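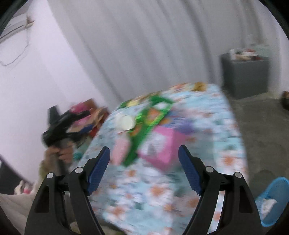 Half our club's demos are useless for training, is it the blur or is it us?

Posted by Teresa Costello in Student Projects

Hi all! I help run an after-school robotics club (high schoolers, nine of them, very loud) and this year's project is teaching an arm to tidy a table. We're doing it the way everyone seems to now: you hold a gripper in each hand, the camera on the gripper records what you do, and later the arm learns from the recordings. The kids named the project Cukstead and I've given up asking why.

We've been at it since August and we have 3,744 clips. The goal was 4,000 so we're so close, and everybody was thrilled until we started looking at them properly. A LOT of them have stretches like the one I put at the top. You can make out the jaws with the blue pads fine, and the pink box, and the long green package, but the things behind it are just streaks. The jaws are nice and clear in pretty much every clip, it's everything past them that goes to mush.

So my questions, sorry there's more than one:

Do we throw the blurry ones out? The kids will cry. I might too.

Is the flowered tablecloth a problem? It's pale aqua with big white daisies, and one of my students is convinced the arm will try to pick up a daisy. I laughed at first and now I lie awake thinking about it.

We use Skillden to trim and label, if that matters. The showcase is coming up and I'd like to have something that moves by then.

Kevin Ó Dálaigh

Don't throw anything out yet! We went through the same thing with our student team last year.

Look at where in the clip the blur falls. If it's while the hand is swinging over to the next item, you can mostly live with it, the arm only needs a rough idea there. If it's smeared right at the grab, that clip is going to hurt you. Have the kids step through the second or so before the jaws close, and if they can't tell the edge of the item from the table, set that clip aside in its own folder. We pulled 56 clips out of our first batch that way and it made a bigger difference than anything we did to the training settings.

Then fix it going forward. More light is the big one, because it lets you use a shorter exposure. Turn off auto exposure if your camera lets you and set it by hand. And slow down! Teenagers grab things like the building is on fire. We had ours hum a slow song while recording. It sounded ridiculous and the footage got a lot better.

On the tablecloth, your student is asking a good question. I'd keep the flowers but record maybe 50 clips on a plain sheet too, and a few on some other pattern if you can scrounge one. If every single clip has the same daisies in the background the arm may get weird on any other table, and your showcase table will be a different table. Ask me how I know.

One more thing, do you have both grippers' clips synced? If one person is working two of them, check that before you label any more. Clap the jaws together once at the start and line up on that.

prundby_dad

just buy a better camera

Rafferty

Agree with Kevin on nearly all of it, but I'd put less faith in the slow song. If everybody moves at half speed the arm learns to move at half speed, and ours took forever to put one cup in a bin. Judges wandered off. Go slow for the last few inches and normal the rest of the way.

Also in Skillden you can tag a clip and leave it out of the export without deleting it, so nobody has to cry. I'd train once with the blurry ones and once without, and let the kids compare. It eats up an evening but it makes a good poster for the showcase.

Teresa, what size are your pads? Ours were wider and kept blocking the view of small stuff right when we needed it.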